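4. Numbering the stock in the treatment room

Before you begin, connect the Brora label printer to the power and wait until the green light stays on. The Husent software must be open on the same computer.

4.1 Open Settings, then Locations, and press Add.
4.2 Type the name of the room. The name can have up to 12 letters, without spaces.
4.3 Choose a number range. The software offers 1 to 1000. If your old list is already using these numbers, type your own first number, for example 1561.
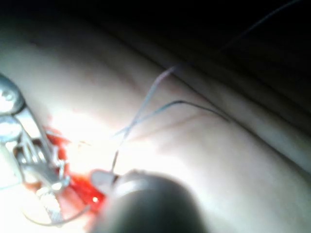 4.4 Press Save. The new room appears in the left column – it can take a few seconds.
4.5 Put the tape cassette into the printer with the arrow facing up and close the lid until it clicks.
4.6 Print one test label and compare it with the number on the screen.

Note: Error 754 means that the cassette is not closed well. Open the lid and repeat step 4.5. 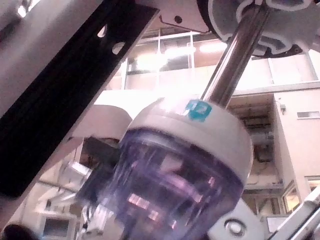

Clean each surface with alcohol and let it dry before you attach the label. Press on the label for ten seconds, starting from the middle. On a container with a cap, choose a flat place on the top – the small teal label with the white 12 sits on the white cap in this way, and the clear body below stays free. Labels on a curved wall come off sooner.

Caution: Do not put a label over an expiry date or a safety symbol.

4.7 Scan the shelf list and press Finish. To change a number later, see section 6.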